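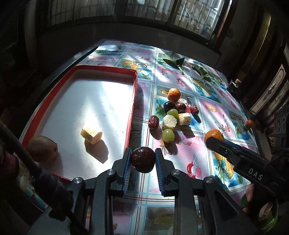 A dark maroon fruit and a red-rimmed tray on a sunlit table.

Glare at the Kitchen Table

Glossy table coverings reflect low sun at a shallow angle, and the reflection reaches the eye before the food does. Dinesh Dhillon, a lighting consultant in Foratby, logged 369 readings in 216 homes last May. His limit for comfortable dining is 3,000 lux at the table surface. Sheer blinds on the window side brought the median down to 1,563 lux — well inside that limit. Matte cloths left the lux reading unchanged but spread the reflection over a wider area. Dhillon fits the blinds first and measures again before changing the cloth.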